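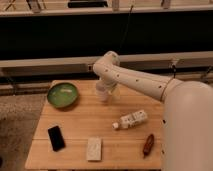 Planner update: new grasp queue on the tabletop arm

The manipulation software at Dorcombe moved to a new planner in August, and the old one is now switched off on the tabletop cell. Viktória Pap and Edgardo Mercado did most of the work. Anyone with scripts that call the old planner directly will need to change them before the next release.

The main difference is how the arm decides what to pick up first. The old code took the detection with the highest score and planned to it, even when the path ran low over something else. The new one builds a queue of every object it has found, checks a path to each, and sorts by clearance. A bottle lying on its side is a fair test of this. The wrist has to turn to line up with the body, and neighbouring items limit which way it can come in.

The bowl is registered as the place target, so it is left out of the queue altogether. Its position is read again before each pick. Glare on the glossy green interior used to split it into two detections under the warm lights, and Miroslava Štefanec has fixed that by merging any masks that share a rim.

Dark, flat objects are still a problem. A phone lying face-up on the table gives very poor depth, and the planner will sometimes aim a few millimetres too low. For now the gripper slows down over the last part of the descent and stops on contact force. Please leave that setting alone, even if the cycle time bothers you.

We replayed 2000 logged scenes through both planners. The new one failed to find a path in 100 of them, and nearly all of those were objects close to the base, where the elbow runs out of room. Kathleen Cullinane is looking at whether a second seed for the inverse kinematics solver would help.

The replay tool is in the Moynihan repository, in the same folder as the calibration scripts. It needs 4 GB of free memory and will run on a laptop. The Losberg team has asked for a copy with the colour labels turned off, and Edgardo will send that over once the configuration file is tidied up.

Bug reports go to Gobnait Mac Giolla. Attach the log and the planner version, and say which camera calibration you were using.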